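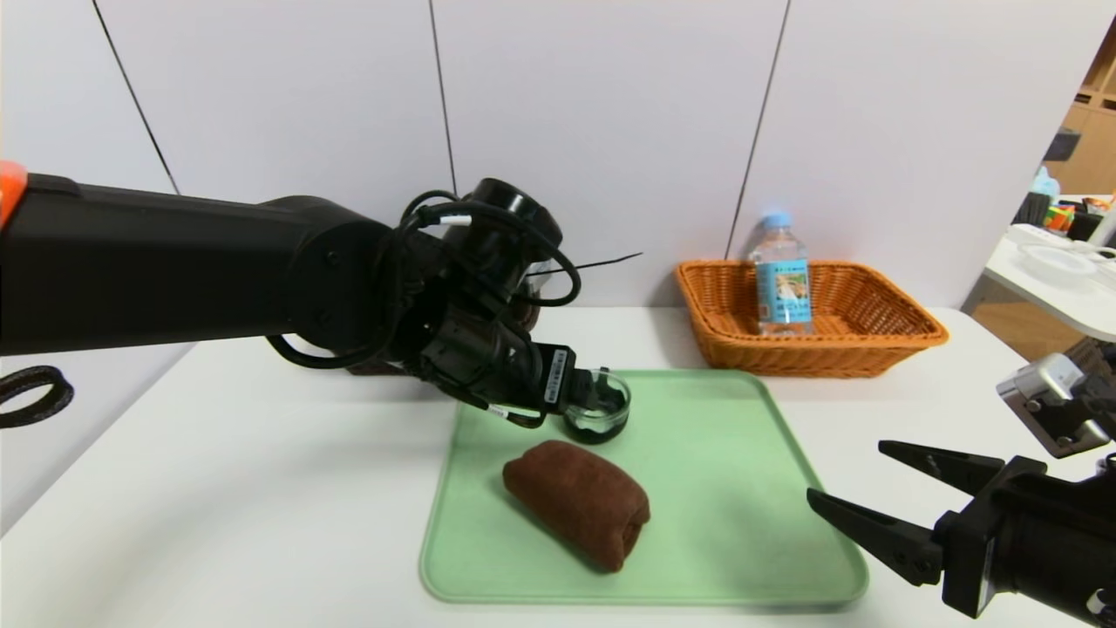

*Left arm with the glass just above the edge of the green tray, right arm waiting its turn.*

# Recording a tray task by remote control

I've now taught this task to three new operators and watched all of them make the mistakes I made, in the same order. So I'm writing it down. The setup is the two-arm bench at Harard, driven through the Plotitero leader handles, but most of it applies to any pair of arms you steer by hand.

## Before you record

1. Put the tray flat on the table where both grippers can reach it. Drive each arm to all four corners. If a wrist complains at the far corner now, it will complain louder in the middle of take 14.
2. Move any loose cable loops away from the path of the wrist. Cables have no ambitions of their own, but they will find your glass.
3. Run the whole motion once with recording off. Then run it again, slower.
4. Set gripper force to 8 in the Clukari panel. At 80, which is the default for reasons Andri Riedl has promised to explain someday, you will be shopping for glassware.

## The glass

Come in from the side with the fingers open wider than you think you need. Close until they touch, pause for a beat, then lift straight up. Clear the rim of the tray before you move sideways. Beginners like to lift and slide in one graceful sweep, and the robot will learn that sweep faithfully, including the part where the glass clips the rim.

Set it down the same way: straight down, pause, open, back off. Don't let go early and trust gravity.

## The towel

A rolled towel is forgiving to grab and annoying to place. Pinch it across the middle of the roll. If you catch the loose end it starts to unroll, and you are now recording a different task.

Vary the angle between takes. Jeanine Bosman spent most of October lining hers up perfectly, and her model could handle a towel at exactly one angle — beautifully, I should add.

## What to keep and what to bin

Keep a take if you fumbled, recovered calmly and finished. Those are useful. Bin it if:

- you stopped halfway to scratch your nose
- either arm bumped the table
- you reached in with your own hand to help

Label each take right after you finish it. I once left a batch for the next morning and had to rewatch every one.

## If the arm lags behind your hand

Stop moving and let it catch up. Chasing it makes it worse. If it still drifts, park both arms, restart the Plotitero link and redo the corner check from step 1.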